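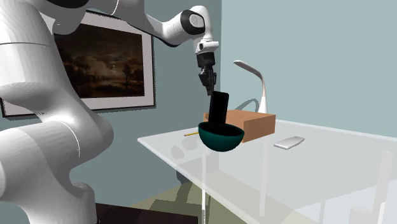 Thin flat objects slip when the gripper lowers them into a bowl - force setting or finger choice?

Asked by Oduor Khaemba, 18/09/2024
Tags: simulation, parallel gripper, placing, wrist camera

I am comparing two grippers in simulation before our lab decides which one to buy. The task is simple to explain: pick up the phone from the glass table, turn it upright, and put it into the bowl. The same arm and the same controller are used in both cases. Only the hand is changed.

Gripper A is the Stellmont two-finger model with the flat pads that came with the file. Gripper B is the Flatanel, also two fingers, but its pads are a little soft (I set this with the contact stiffness, I did not model real rubber).

I ran 100 trials with each one. With the Stellmont the phone turned or slid between the fingers in 27 trials, almost always in the last part of the lowering, when the bottom of the phone is already below the rim. With the Flatanel it is much less, but I am afraid I only made the contact too easy and the result means nothing.

What I have tried:
- More closing force, up to 80 N. The phone then shakes in the fingers.
- Slower lowering. It helps a little.
- Holding the phone lower on its body. Then the fingers touch the rim of the bowl before the phone is deep enough.

I also would like to know if the wrist camera can be trusted for this. When the phone is hanging, it hides a big part of the bowl from that camera, and the glass table gives me bad depth values. Should I add a second camera?

Thank you for any advice. I can post the settings if it is needed.

3 answers

Answer 1 (accepted)
Elibariki Kaijage

I had nearly the same problem with a ruler and a cup, so I will write what I learned.

First, the shaking at high force is usually from the solver and says little about the gripper. Make the time step half of what you have now and run again with the same force. If the shaking goes away, your earlier trials with high force should not be used in the comparison.

Second, check how many contact points you get between each pad and the phone. In my case the flat pad gave only one point on each side, and an object held by two points can turn freely like a door. Your soft pads maybe give more points, and this would explain the difference better than the softness itself. Some simulators let you turn on torsional friction for a contact. Please use the same value for both hands, otherwise you are comparing two friction models.

Third, the rim. If the phone touches the inside of the bowl on one edge, it gets pushed to the side and the fingers cannot resist it for long. I would add a small stop condition: when the side force at the wrist passes a limit, go up 10 mm, move a bit toward the bowl center, go down again. With this I lost very few objects and did not change the grip force at all.

About cameras: yes, add a fixed one, looking from the side and a little from above. Use the wrist camera to find the phone and the fixed camera to find the bowl. For the glass, I do not use depth there. I give the table height as a known number.

Comment from Oduor Khaemba: The contact points were the reason, or a big part of it. The Stellmont pad had one point on each side, exactly as you said. I replaced the pad shape with four small boxes and the slipping went down for both grippers. I will do all the trials again - the old numbers are not fair to the Stellmont.

Comment from Elibariki Kaijage: Good. Keep the old log also, people will ask for it.

Answer 2
ondieki_user

Why not a suction cup? A phone is flat, suction is the correct tool. We changed to Banance cups in June and did not look back.

Comment from Oduor Khaemba: I understand, but the other objects in my list are a pencil and a lamp cable. A cup will not hold these, and I can buy only one hand.

Answer 3
guest 1,820

Same question here, but with a real arm. Lowering the speed was enough for me. I did not measure it carefully. Also check that your phone mass is correct, mine was in grams and the simulator wanted kilograms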